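Imprimir | Enviar por e-mail

Galería: el frutero y el mantel de ramas

Todo va de lo mismo: fruta, un plato verde clarito y el estampado de ramitas que pusimos debajo. El estampado es de Harum, lo compramos por metros y sobraron casi 3. Limpiar con paño y ya está.
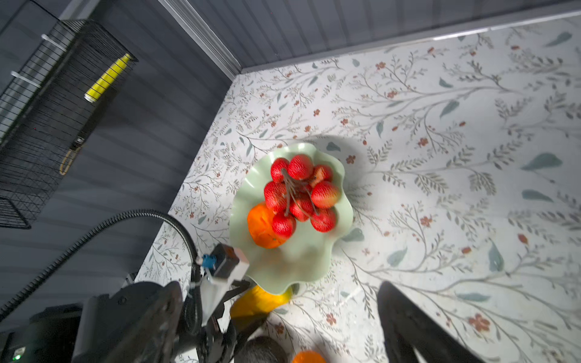 El orden importa mas de lo que parece. Primero lo que pesa, luego lo rojo, que alegra. Yo pongo las naranjas al final, manías mías. Si queda algo fuera del plato pues tampoco pasa nada, se recoloca luego.

Sigue la parte de montar y desmontar, que es la que mas entretiene. Naranjas, algo rojo arriba, la fresa por su cuenta.
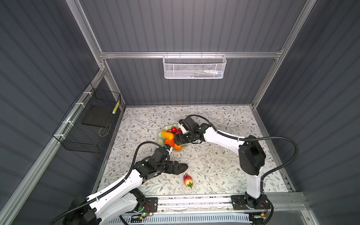 Stitstead, febrero

Segunda tanda. El plato verde es de Hevar, modelo 141, creo que ya no lo hacen. Lo del borde irregular engaña: cabe bastante, pero las piezas redondas hay que calzarlas unas con otras o se van rodando. Probado y comprobado.

Y el estampado con una pieza naranja encima, tallos, hojas, florecitas rojizas. Ojo con los carriles de aluminio, que ahi se mete toda la porqueria. Pincel seco y paciencia.

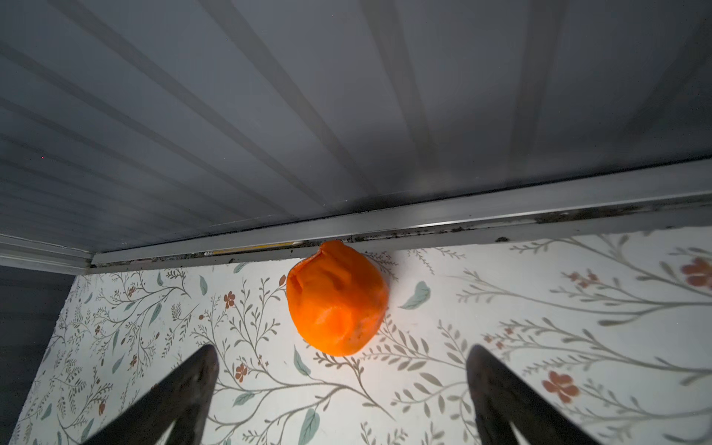
Asamoah comenta que el suyo, del mismo rollo, se levantó por las esquinas a los 2 meses, y que lo arregló con cinta de doble cara por debajo. Pregunta tambien si hay en otro color.

Imprimir | Enviar por e-mail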